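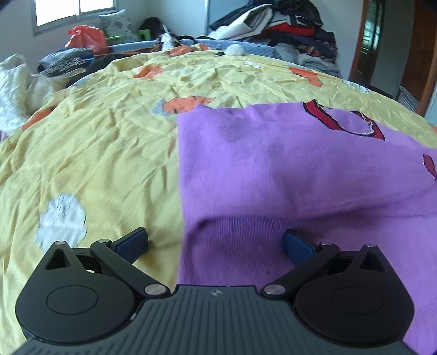
Purple knit on the yellow spread, left side folded to a straight edge.

6/19/18

Fold + crease notes, continued from the last book (which is full, it's on the shelf over the iron, don't throw it out).

Yellow spread first. Pale yellow, the printed one with the orange fish. Still wrinkled all over, wrinkles run every way, no pattern to it that I can see. Didn't press it on purpose. Lenuța wants to know if a knit folded on a rumpled surface picks up the rumple or if we've been fooling ourselves with the pressed felt all spring. Fair question.

Purple knit is the soft one out of the Sollum bag. Care label was cut out before it got to us so fiber is a guess. Wrote "unknown knit" on the card, leave it that way unless somebody does a proper test. Please no more "probably acrylic" on cards!! I had to redo a whole stack in the last round.

Wash: Clandik liquid, half cap, cool, gentle, alone in the drum. No softener. Laid flat on the rack overnight. Turned it once before I left. Weighed it before and after, 512 g before, 512 g after, so it's as dry as it was when it came in. Good enough.

Color: purple looks strong against the yellow. Did the white cloth rub at the hem, dry and then damp. Dry rub nothing. Damp rub a faint tint, really faint, had to take it to the window to be sure. Would not leave it damp on the spread. Should do the rub again after wash 2 and tape both cloths in here side by side.

Folding. Method as before:
- lay out face down, smooth from the middle with flat hands, no tugging
- bring the side over, set the edge by eye
- run the side of the hand down the edge once. ONCE. Second pass stretches it, you can see the ribs of the stitch open up
- leave it alone 25 minutes
- open, look, write down what you see before you touch it

The left edge came out clean on the second try. First try it bowed near the bottom, I'd pulled the hem. Folded again without pulling and it lay down nice and straight. Right side I didn't fuss with.

After 25 min: opened it. Soft line down the fold, gone when I shook it. Some shallow dents on the underside where it sat over the creases in the spread. So yes, it does pick them up, at least a little. They were gone by the time I'd made coffee. Did not time that, should have. Next time time it.

Then weighted. Put the 76 g sandbag on the fold and left it another 25. Line was sharper and stayed after shaking. Dents sharper too. One of them I could still feel with a fingertip when I couldn't see it anymore, not sure how you record that. Wrote "felt, not seen" on the card. Lenuța may have a better word.

Tried steam from about a hand's width away, short burst. Fold line went, dents went, but the knit relaxed on that side and now the folded edge is a touch longer than it was. Not much. Don't steam the next one until both rounds are done, I jumped ahead.

About the spread: it slides. Not on its own but as soon as you smooth the knit outward the layer under it creeps along with your hands and you end up smoothing two things at once. Clips on the corners helped. The Retamal board clips are too stiff and left bite marks, use the padded ones from the quilt drawer. Also the print is handy, more than I expected. You can pick one of the orange motifs and line the fold up to it and then come back to the same spot after the wait. With the plain felt I always lose my place and have to put pins in. For the next round I'd write down which motif before starting, I only remembered half way through and then wasn't sure which fish I'd meant.

Bad side of the print: hard to see small creases where they cross a dark outline. Look at the plain yellow parts only, skip the rest.

Lint. Purple fuzz on the yellow afterwards, shows up right away on that color. Rolled it off with one sheet. Stuck the sheet in the back pocket of this book, dont peel it.

Stuff that's low or missing:
Clandik - last bottle open. Order.
Prokside spray - full one, but the nozzle dribbles. Keep it away from anything pale. I put it in the sink cabinet.
lint sheets - down to the end of the roll
index cards - pack of 100 came in, top shelf
good tape measure, the cloth one, who has it?

Lenuța Grecu looked in at lunch. Her notes, as close as I can get them: do the same knit on pressed felt and on the spread on one day, same hands, same wait, don't swap who folds. And she'd rather we used a long wait and no weight since no one keeps a sandbag on their sweaters at home. I said the weight stands in for the rest of the pile in a drawer. She said then use a pile. OK. Will use a pile. Four of the gray tees from the Sollum bag on top, weigh the stack first and write it on the card.

To do next
- press the felt, lay it out on the long side
- purple knit, wash 2, same cap, same rack
- damp rub again, new cloth
- fold on felt, 25 min, look
- fold on spread, 25 min, look
- same again with the tees on top
- time how long the dents take to go. use the kitchen timer, the wall clock is slow again
- measure the folded edge before anybody goes near it with steam

Left the spread down with the knit folded on it for whoever is in first. If you need the space fold the spread in loosely from the far side and keep the knit inside it. Iron is off, checked twice. Rack is in the hall becuase the door sticks when it's behind it.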